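Okay, thread time. The district heat decision came down in October and I've been reading the filings every night since, so you all get to hear about it! 🧵

The short version: the Nivisley council voted to let Sulex run a hot-water pipe from the Favton data center, under the river, and into the old part of town. Waste heat from servers, going into people's radiators. I've wanted this since I first heard the idea at a library talk.

If you're new here, I write about local energy stuff as a hobby. I rent in Nivisley, I've got gas heat, and I have read way too many utility filings for a person who isn't paid to do it.

What got approved: 11 miles of buried, insulated pipe (a supply line and a return line side by side), 2 pumping stations, and a backup boiler plant at Amegashie Yard. First phase hooks up 3058 homes, plus the hospital and both middle schools. 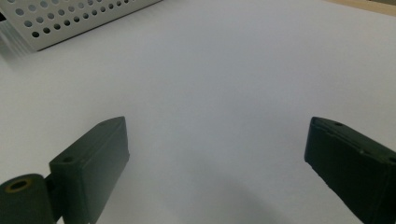
White tabletop, late morning.

The backup plant is where most of the fight was. It burns gas. Sulex says it only fires up when the data center can't supply enough heat, like a deep cold snap or a shutdown for repairs. Opponents say "only" is carrying a lot in that sentence, and I think they've got a point.

So the council put a cap on it! Backup gas can cover nearly a fifth of the yearly heat and no more. Go over that and Sulex pays into a fund for insulating older houses. The cap wasn't in the first draft at all - it came in after the second public hearing.

Charito Gatchalian pushed hardest for that cap. She spoke at both hearings and brought her own heating bills, going back years, and read the totals out loud. You could hear people around me doing the math on theirs.

Now the money, and please bear with me because I love this part. The town owns the pipe. Sulex builds it and runs it on a long contract, then has to bid again like anybody else. Compare that with our gas lines, where the company owns everything in the ground and we get a say on rates and pretty much nothing else.

The data center gets paid a small fee for its heat, and it saves on cooling. I went in suspicious of that fee. After reading the contract I'm okay with it, mostly because it's fixed and doesn't climb when gas prices climb.

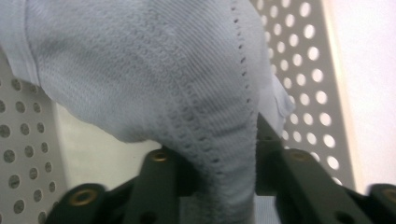 Do I have to switch if the pipe comes down my street?
Hooking up is voluntary for homes, and you can keep your current furnace as long as you like. The hospital and the schools are the only buildings required to connect.

Renters, the part for us: your landlord decides on the hookup, but they can't pass the connection cost along as a rent surcharge during the first phase. Section 2 of the agreement. I read it three times to be sure, then called the clerk's office, and they read it the same way.

Things I'm still chewing on: what happens if the data center closes? The contract asks for long notice, and the pipe could take heat from somewhere else (the sewage plant keeps coming up). But "could" needs a budget, and there isn't one yet. I'd love to see that study get funded this winter.

Also the river crossing. They're drilling under the bed instead of trenching through it, which the fishing folks asked for. The state still has to sign the permit, and no digging starts on that stretch until it does.

The whole agreement is on the town website under Public Works, and the maps at the end are great - you can find your own block. Go look! And if you catch something I got wrong, reply here and I'll fix it in the thread.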